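Chapter 2
Sorting Shapes

I once dumped a whole tub of blocks on my kitchen table and asked my friend Tetteh Fiadzo to tidy them up. He went straight for color. I would've gone for shape, and we argued over it until the tea was gone — a silly argument, but it's where this chapter comes from!

When you sort, you pick a rule and you stick to it. Color is the easy one. Blue goes with blue, yellow with yellow, and you can do it half asleep. Shape takes more looking, and I still mix up my prisms when I'm tired.

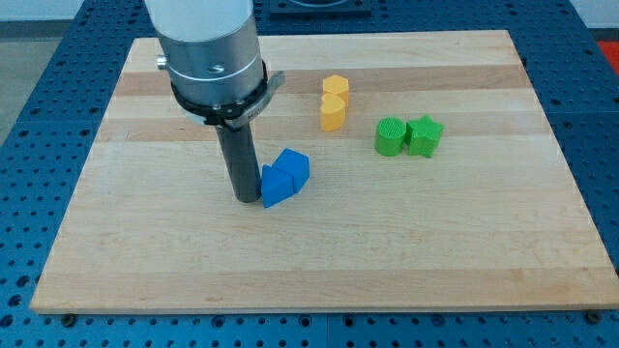 So before you read on, grab 20 small things from around the house (buttons, pasta, bottle caps, whatever you've got) and a cutting board to put them on. Sort them by color first and write down your groups. Then push everything back together and sort by shape. Did any two things that were together the first time end up apart? Keep your notes handy, we'll need them in Section 2.1.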